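MEDIA RELEASE

26th September

Skakel: a new work for accordion, floor and whoever turns up

Hi everyone, Rosimeire Andrade here. I've been told a press release should be written as though somebody else wrote it, so that I can call myself "acclaimed" with a straight face. I tried that for an evening and it sounded like a letter from the bank, so you're getting me.

I've made a new performance piece called Skakel, and it opens next April at Clerkar, the old seed store behind the railway yards that has been run as an artists' space for the past few years. It goes for 50 minutes. You can sit, stand, lie down or walk about, and if you want to, you can be in it.

Skakel is built around breath. I play the accordion, and have done since my grandmother strapped one on me when I was too small to see over the top of it (there are photos, and no, you can't have them for the program). An accordion can't make a sound unless air is going in or out, and I've always loved the little gasp it gives before a note arrives. Most players spend years learning to hide that gasp. I wanted a whole piece made from it – the wheeze, the sigh, the clack of the buttons, the long pull when the bellows are wide open and there's nowhere left to go.

So for the first part I hardly play a tune at all. I walk slowly around the edge of the room and let the instrument breathe, and the audience is invited to breathe along with it. Some people do it loudly. One fellow at our trial showing hummed the whole way through, quite low, and it was so lovely that I've written a hum into the score in his honour.

The second part is where the floor comes in. Clerkar still has its original boards, and they creak in different places and at different pitches. I spent most of the winter crawling over them with a stick of chalk and a tuning app, marking up the good ones. There are 462 boards in the main room, and I've got the creaks of more than 200 of them written down in an exercise book that I now carry everywhere like a passport. When people move, they play the floor. When they stop, it stops. I follow them on the accordion and try to keep up!
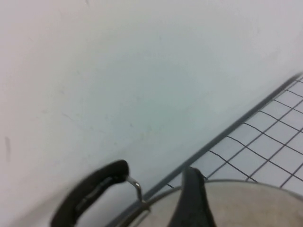 Do you need to be able to play an instrument to take part?

Anyone can join in, musical or not, and all you need is a pair of shoes you're happy to take off at the door.

I should say something about the title. Skakel is what my grandmother called the noise of a gate that won't latch. I've never found the word in any dictionary with that meaning and I've stopped looking. She used it for gates, for loose teeth and for one of my uncles. When I first heard those boards going under my feet I said it out loud in an empty building, and that was the title sorted long before there was any music to go with it.

The third part is the quiet one, and the one I've rewritten most. By then the light has gone down quite a bit and everyone has usually found a spot. I put the accordion in the middle of the floor and leave it closed. Then a group of 12 local singers, who've been in among the audience the whole time, start passing one note around the room. They're called Hokis, they rehearse in a kitchen, and they can hold a chord so softly you feel it in your ribs before you hear it. I met them at a street party and asked them that same night. They said yes before I'd finished explaining, which is either trust or good wine.

What's it about? People do ask, and I get tongue-tied. My grandmother died while I was working on it and I'd be fibbing if I told you that wasn't in there. It's about how much of a person you can still hear in the things they leave in your hands. It's also about being in a room with strangers and being allowed to make a bit of noise. I don't want to lay it on too thick, though. A kid at the trial showing told me it was about a whale, and I was very happy with that.

The accordion itself is a Teixeira, hers, with a cracked corner and two reeds that have drifted off into a tuning of their own. I had it looked over last year and was offered a full retune. I said no thanks. Those two reeds beat against each other in a way that makes the air wobble, and the closing part of the piece leans on them quite heavily.

A few practical bits, since I know you'll want them for your listings. Skakel runs in the main room at Clerkar throughout the second half of April, with evening shows and a couple of relaxed afternoon ones where the lights stay up and people can come and go. The floor is level from the street and there are chairs with backs for anyone who'd like one. Some parts get loud, but never suddenly. Children are very welcome. Tickets are pay what you can, and bookings open in the new year through the Clerkar box office. Please don't turn up on the night hoping to squeeze in, as we can't go over numbers on those old boards.

If you're a writer or a broadcaster and you'd like to come along to a rehearsal, I'd love to have you. You'll have to take your shoes off like everyone else. I can bring the accordion to a studio as well, and it behaves pretty well on radio as long as the room isn't too warm. Recordings of the floor are ready to send now, including a long one of the north corner, where the best creaks are – my favourite thing I've ever recorded, and my neighbour's least favourite.

Hokis are also looking for a couple of low voices to fill out the bottom end. No audition, just come and sing in the kitchen. Bring a mug.

For interviews, rehearsal visits or sound files, leave a message for me at the Clerkar box office and I'll ring you back, usually after lunch. Mornings I'm on the floor with the chalk.

Rosimeire Andrade
Composer and performer, Skakel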